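技术通讯 | 家居安防栏目

主钥匙系统的钥匙管理:格雷索普园区换锁后的记录

作者:Ashraf Fahmy

Grerthorpe园区的锁具更换工作已经结束,共涉及86个门点。更换前使用的是一套两级主钥匙系统,锁芯为普通五珠弹子结构,钥匙坯没有专利保护,街边配钥匙的摊位都能复制。更换后仍为机械系统,未引入电子门锁。本期栏目记录选型依据、级差编码的限制、安装中出现的尺寸问题以及日后的维护要求,供管理同类建筑的读者参考。

一、旧系统的状况

旧系统的主要问题在钥匙,锁体本身大多可用。登记簿上主钥匙应有四把,清点时只找到两把。分区钥匙的登记从某年起中断,之后的领用和归还没有签字。在这种情况下,任何一把分区钥匙都应按已失控处理。

主钥匙系统的一个固有特点是:每增加一级,弹子中就要增加一段主弹子,使同一弹子孔出现两个或更多的剪切线位置。由此产生的非预期组合会降低单个锁芯的互开安全性。五珠锁芯在两级系统中可用的编码余量已经很小,旧系统中至少有一对相邻房间的钥匙可以互开。磨损严重的旧钥匙尤其容易出现这种情况,齿面高度损失后可能恰好落入相邻编码的公差范围。

二、选型

比较过的方案有三种。第一种是保留原锁体,仅重新配弹子,费用最低,但钥匙坯不受控的问题依旧存在。第二种是全部改为电子锁,涉及布线、供电和后备电源,门扇又多为老式实木门,开槽受限。第三种是更换为六珠锁芯,采用受控钥匙坯,凭授权卡配制。最后采用第三种,锁芯由Drovora供货,锁体沿用原有规格,仅更换其中弹簧失效的15套。

受控钥匙坯的作用应当准确理解。它限制的是复制渠道,不提高锁芯对撬拨或冲击的抵抗能力。后两项取决于弹子形状、侧柱结构和防钻钢销的配置。本次所选锁芯在前两个弹子孔处设有硬质钢销,上弹子混用线轴形与锯齿形。外门另加旋转护盖,内门不加。

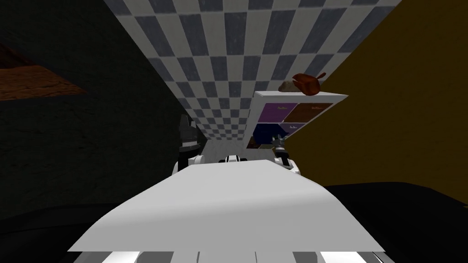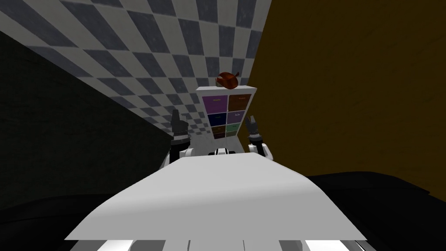
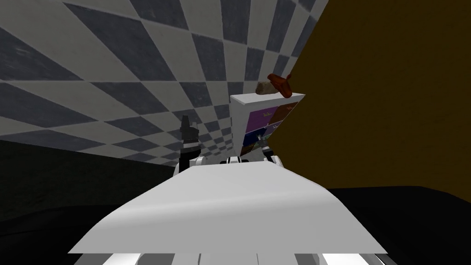
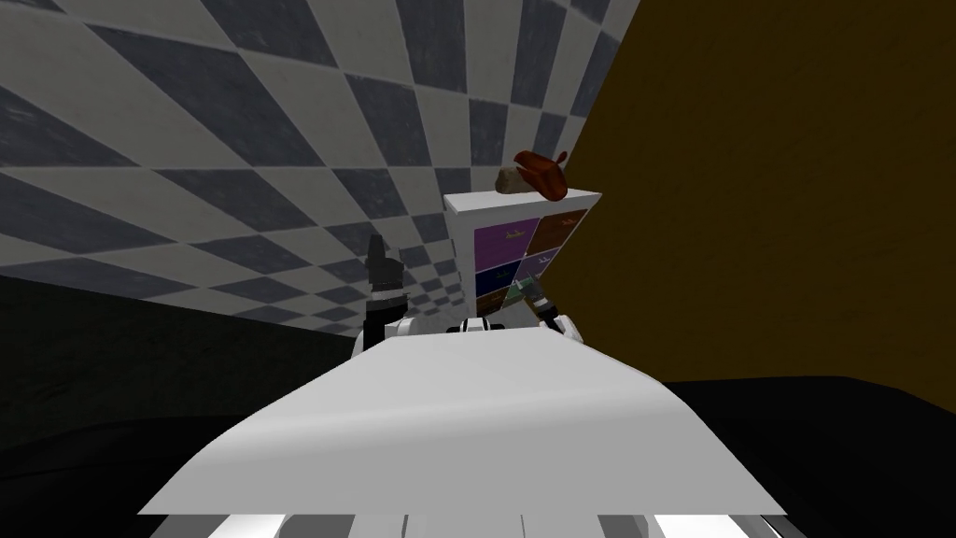
图:同一处场景的计算机渲染画面,共四幅。

三、级差编码

新系统分三级:总钥匙、分区钥匙、单间钥匙。编码表由供货方生成,园区方只核对结构,不保留完整齿号。核对时注意以下几点。

相邻弹子孔的齿深差不得超过厂方规定的最大级差,否则钥匙齿坡过陡,插拔时会卡在弹子之间,也容易折断。

总钥匙的齿形不宜过深。切得最深的钥匙机械强度最低,总钥匙使用频率又高,这一点在编码阶段就要提出,出货后无法更改。另外,从防止锉改的角度看,单间钥匙若每一齿都高于总钥匙,持有人就有可能将其锉低为总钥匙。合理的编码应使总钥匙在部分孔位上高于单间钥匙。

预留编码须在合同中写明。本系统为后期扩建预留了一个完整分区。未写明预留的系统,日后加门时常常只能降级使用已有编码,或者整体重做。

公共门采用的是汇集式配置,即多个单间钥匙均可打开同一锁芯。这种锁芯内部主弹子段数多,安全性最差,只能用于楼道门一类的次级门,其后不得直接存放贵重物品或设备。园区原先在一间药品储藏室上使用了汇集式锁芯,本次已改为独立编码。

四、安装

锁芯长度是安装阶段出错最多的一项。测量时应以锁芯固定螺丝孔中心为基准,分别量至内外两侧面板外缘,两个数值分开记录。只量总长会在不对称门扇上出错。外侧锁芯凸出面板的长度应控制在两毫米以内,凸出过多时可以用管钳夹住扭断,这种破坏方式所需时间很短。

四扇外门的首次测量没有计入新面板厚度,到货锁芯偏短,插入后低于面板,钥匙柄与面板边缘相碰。这四支锁芯退回重做。建议在下单前先确定面板型号,再进行测量。

固定螺丝不要用电动工具拧紧。过度拧紧会使锁芯壳体轻微变形,表现为钥匙转动发涩,常被误认为弹子问题。检查办法是将螺丝退回四分之一圈后再试,若转动恢复顺畅,即可确定原因。

拨轮角度需在装入前对准,钥匙在可拔出位置时拨轮应偏离中心线。部分旧锁体的拨轮槽有毛刺,装入前用细锉修平,并清除金属屑。

门框扣板同样要检查。锁舌伸出后应完全进入扣板孔,四周留有间隙。东侧楼道有几扇门因铰链下沉,锁舌与扣板下沿摩擦,用户习惯提着门把手关门。此类情况须先调整铰链或加垫片,不应扩锉扣板孔。扣板螺丝应穿过门框进入墙体龙骨,原有的短螺丝全部更换。

五、钥匙发放与登记

钥匙柄上只打流水号,不打房间号和齿号。流水号与门点的对应关系存于单独的登记册,登记册与备用钥匙不放在同一柜内。登记工作由Mahrous物业办公室承担,表格包含下列栏目:

流水号
级别
领用人签字
领用日期
归还日期
遗失报告编号

总钥匙共制作两把,封存于带编号封条的信封,启封须有两人在场。日常巡查使用分区钥匙,当班领取,交班归还,不得带离园区。授权卡单独存放于保险柜,遗失授权卡应立即通知供货方冻结该系统的配制权限。

单间钥匙遗失,原则上更换该锁芯。分区钥匙遗失,更换范围为整个分区,费用明显上升,这也是分区不宜划得过大的原因。本系统最大的分区是Peten楼。

六、维护

弹子锁芯每年润滑一次,潮湿位置每半年一次。使用不含硅油的专用锁具润滑剂或干性聚四氟乙烯喷剂,用量宜少,喷后插拔钥匙数次并擦净。石墨粉与油类不可混用,混合后形成膏状物,会使弹子回位迟缓。旧锁体中失效的部分,拆开后多数可见此类积垢。

普通渗透油可以暂时解决卡滞,但挥发后残留物会吸附灰尘,不作为常规维护用品。冬季外门锁芯结冰时使用除冰剂,解冻后应补充润滑。

钥匙出现弯曲、裂纹或齿面明显磨圆时,应凭授权卡按原始齿号重新切制,不要以旧钥匙为样本复制。每复制一代,误差都会累积,最终表现为需要抖动钥匙才能开门。

下一次全面检查安排在四月,届时将抽测外门锁芯的转动力矩,并核对登记册与实存钥匙。检查表可向物业办公室索取,填写时请注明门点编号和锁体侧向。

供稿日期:7/12/25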